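Grencombe (confectionery)

Grencombe is a brand of toffee and boiled sugar confectionery, and the name of the family company that made it until the business was sold to the Kaditz group. The company is best known for its slab toffee, sold in shallow tins with a small hammer, and for Andau, a soft caramel with a salted butter center. The brand is still in use under license, although the original works has closed and the present recipes differ from the older ones in several respects.

Origins

The business began as a grocery and provisions shop in the last years of the nineteenth century. Its founder, Rosine Charpentier, had trained as a sugar boiler before her marriage and made small batches of butter toffee in a copper pan at the rear of the premises. The toffee was poured onto a greased slab, scored while soft, and broken by hand for sale by weight. It was offered at first only in the winter months, when there was less risk of the pieces sticking together in the jar.

Demand from neighboring shops led Charpentier to give up the grocery side and lease a former brewery building, which became known as the Grencombe works. The name was that of the lane on which it stood. The brewery's steam boiler was kept, and it allowed the company to change from open coal fires to steam-jacketed pans earlier than many firms of its size. Steam heating gave a more even temperature and reduced the scorching of milk solids, a common fault in toffee made over direct heat.

Charpentier ran the company until shortly before her death. Control then passed to her niece, Bronwyn Whitcombe, who had managed the packing room and the accounts.

Expansion

Under Whitcombe the company bought its first pulling machine, and with it began to make striped rock, humbugs, and other aerated candies. Pulling folds air into a cooling sugar mass, which turns it from clear to opaque and gives it a lighter bite. The work had been done by hand on iron hooks fixed to the wall, and several of these hooks remained in place until the building was cleared.

The slab toffee tin was introduced in the same period. Each tin held a single unbroken sheet of toffee, lined with waxed paper, and a stamped steel hammer was fitted into a recess in the lid. The tins were decorated with landscapes and later with flowers, and they are now collected. A checklist compiled by the collector Mali Gwilliam records 323 lid designs, including regional variants and trial printings that were not released for general sale.

Sugar rationing forced the company to reduce its range. For a time only boiled drops and a plain toffee made with glucose syrup and margarine were produced, under a plain wrapper. Butter returned to the recipe after controls were lifted, and the company made much of this in its advertising, which used the line "Butter Is Back in the Pan."

Andau

Andau was launched as a premium line to compete with imported caramels. It consists of a chewy outer caramel wrapped around a softer center containing salted butter. The two parts are cooked to different temperatures and brought together by a depositing machine, after which the filled rope is cut and wrapped. Early batches suffered from leakage, as moisture moved from the center into the shell during storage. The fault was corrected by raising the proportion of glucose syrup in the center and by cooling the rope for longer before cutting.

The caramel was sold at first in a flat blue box holding two layers. A roll format followed, intended for newsstands and railroad kiosks, and it soon outsold the box. Flavored versions, among them coffee, malt, and blackcurrant, were issued at various times. Of these only coffee stayed in the permanent range.

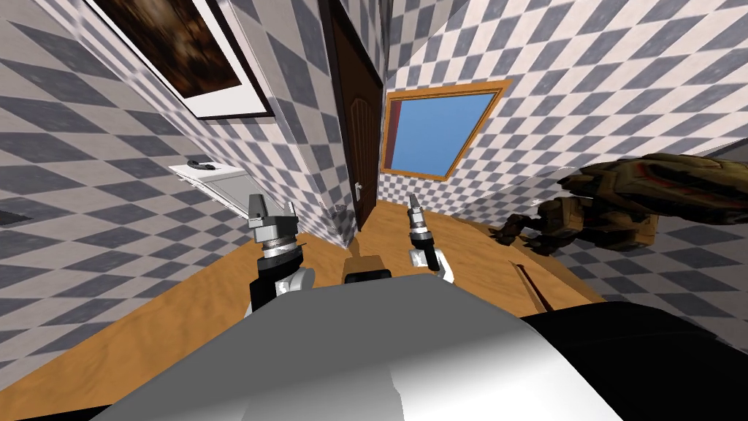
Robot torso with two arms and silver grippers, computer rendering.

Manufacture

Traditional Grencombe toffee was made from brown sugar, butter, condensed milk, and golden syrup. The sugar and syrup were dissolved together before the fat and milk were added, and the mixture was then boiled with constant stirring until it reached the hard crack stage. At this point little water remains, and the cooled product breaks cleanly. The characteristic color and much of the flavor come from the reaction between milk proteins and sugars during boiling, with a smaller contribution from the caramelization of the sugar itself.

The condition of the slab was regarded as important. The company's pans were emptied onto water-cooled steel tables, which replaced the earlier marble. If the slab was too cold, the underside of the sheet set before the top and the toffee curled. If it was too warm, the surface took on a dull finish. Slab workers judged readiness by lifting one corner of the sheet with a palette knife, and a written temperature standard was adopted only after continuous cookers were installed.

Graining, in which dissolved sugar returns to crystal form and gives a sandy texture, was the most frequent cause of rejected batches. It was controlled by the use of syrup, by washing down the sides of the pan, and by keeping scrap from the cutting tables out of fresh boils. Clean scrap was melted separately and used in a low-priced broken assortment sold from the factory shop.

Continuous cooking was introduced on the boiled candy lines first and on toffee later. The change was not fully accepted by customers. The shorter cooking time produced a paler toffee with a milder taste, and the company restored a holding stage in which the mass was kept hot for a further period to deepen the flavor.

Packaging and advertising

Grencombe packaging made consistent use of dark blue and cream. The lettering on the tins was drawn by hand until the company adopted a standard typeface for all lines. A running figure with a toffee hammer over one shoulder appeared on delivery vans and shop signs, but it was dropped from the packs when the range was redesigned.

The company advertised mainly in newspapers and on enamel signs. It made limited use of television, and only for Andau. Recipe leaflets were enclosed with the larger tins during the winter season and suggested uses for crushed toffee in ice cream, puddings, and cake toppings. The leaflets were written in the company's own test kitchen and were not priced or numbered, which makes their order of issue difficult to establish.

Sale and closure

Competition from chocolate bars and from larger makers reduced the company's share of the market in the later twentieth century. The works was on a narrow site with goods moved between floors by a single elevator, and proposals to rebuild it were not carried out. The family sold the company to Kaditz, a manufacturer of hard candies and cough drops that wanted the Andau brand.

Kaditz kept the works open for several years while moving production in stages to its own plant. The toffee line was the last to be transferred. Darnell Calloway, then production manager, was responsible for matching the recipe to the new equipment, and his batch notes are the main source for the composition of the toffee in its final form at the old site. They show that the holding stage was shortened and that part of the butter was replaced with butter oil.

The building was later converted to apartments. The chimney and the front wall, with the company name in glazed brick, were retained.

Later use of the name

Andau remains in production as a roll and as a bagged assortment. The Grencombe name is applied to a seasonal tin of toffee made under license by an outside contractor. The current tin holds pieces already broken and individually wrapped, and no hammer is supplied. A smaller edition with a hammer was issued to mark the anniversary of the works and was limited to 2252 tins.

Collections and records

The surviving business papers include wage books, boiling-room ledgers, printers' proofs, and correspondence with suppliers of sugar and butter. They were listed by the archivist Beca Samuel, whose catalog was completed on 2023-08-08. The papers fill 60 boxes and are open to readers by appointment. The earliest ledgers have suffered from damp, and parts of the first volume cannot be read.

The catalog corrected a number of points in earlier accounts of the company. Charpentier had often been credited with inventing the toffee hammer, but letters in the collection show that hammers were bought ready-made from a hardware supplier, who was already selling them to other confectioners. The recessed lid appears to have been the company's own design. No drawing for it has been found.

See also

Butterscotch
Caramel
Hard candy
Honeycomb toffee
Sugar boiling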